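Flat paint drying in two different shades on same wall, do I need to start over?

Posted in Walls and Ceilings

I painted the back wall of our spare room last weekend, and it has dried in two shades. The paint is Durotano matte in a beige that leans pink, two coats, one gallon can. The left part of the wall and the edges along the ceiling look darker and a bit more gray than the rest. From the doorway in the evening it is very noticeable. At noon I can hardly find it.

What I did, in case it matters:

The wall was an old yellow eggshell. I washed it with a sponge, filled nine or ten nail holes with lightweight filler, sanded those and wiped off the dust. I did not prime because the can says paint and primer in one. I cut in the edges with a two inch brush, all the way around the room, then had lunch, then rolled the middle with a 3/8 nap roller. Second coat went on about three hours after the first. The can says four.

The filled spots also show. They are flatter looking than the paint next to them.

I have maybe a third of the can left. The paint store in town (Zakik) no longer carries the line, so if I need more it has to be ordered, and shipping was 33 dollars the last time I checked. I would like to avoid that if I can. Is there any way to fix only the bad areas? Will it even out if I leave it alone for a few weeks? My mother-in-law is coming to stay in May and I would like the furniture back in there before then.

Room is on the north side of the house, one window, if that makes a difference.

pudding_lane

It can even out some. Matte paint takes up to a month to cure and it does change a little in that time. I would wait two weeks before doing anything at all.

There are two separate things in your post. The darker band at the ceiling is called hatbanding or picture framing. You get it when the brushed edge dries before the rolled part meets it, and also because a brush puts on a different thickness than a roller does. Lunch is your problem there. Cut in one wall, roll that wall right away while the edge is wet, then move to the next one.

The filler spots are flashing. Filler soaks up paint faster than the wall around it, so the sheen comes out different. Paint and primer in one does not stop this on bare filler. You need to spot prime. I use the Pudeo water based primer, the quart size, and I feather it out a few inches past the patch with a small foam roller.

For the repair, don't touch up spots with a brush. It will show worse. Prime the patches, let that dry overnight, then put one full coat on the whole wall, corner to corner. You only have to do the one wall. The eye doesn't compare across a corner because the light hits each wall differently anyway.

A third of a gallon should cover something like 120 square feet. Measure your wall first. If it's eight feet high and ten feet long that's 80 and you have enough. Stir the can well from the bottom before you start. If the pigment has settled, the last third can come out darker than the first part did, and that by itself could give you two shades.

Other things that help:

Use a 1/2 nap roller cover if the wall has any texture to it.
Load the roller more than you think you need to.
Keep the same direction on the last pass, top to bottom, and don't go back over it once it starts to set.
Turn the heat down and close the vent in that room while you work.
Wait the full four hours between coats. Six if it's raining out.

If you do end up ordering more, mix the new can and the old one together in a bucket before you use any of it. Two cans of the same color are not always the same.

greenhose421

Just get a different brand. I had nothing but trouble with flat paint and went to satin in every room and you can wash it too. Costs more.

tbarrow_317

Satin is going to show every roller mark and every bump on an old wall, so I would not do that here. The advice above mine about priming and doing the whole wall is right.

But before you buy anything, check that it is the paint. North room, one window, evening, darker on one side. That could be light. I chased a "stain" in my hallway for most of a winter and it was the lampshade. Turn off the ceiling light and go over the wall with a flashlight held flat against it, then from straight on. If the dark area moves or changes shape when you move the light, it's a shadow and there is nothing to fix. If it stays put in the same place with hard edges, it's paint. Hold up a piece of white paper too, half on the dark part and half on the light part. The paper will go darker along with the wall if it's only the light.

A shadow has a soft edge and fades out slowly. Lap marks and hatbanding follow the path of your brush or roller, so you get straight lines and bands.

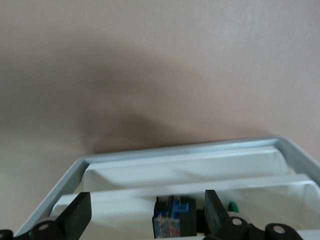 pudding_lane agreed that the flashlight check should come first, and added that the filler spots will need primer whichever way it comes out.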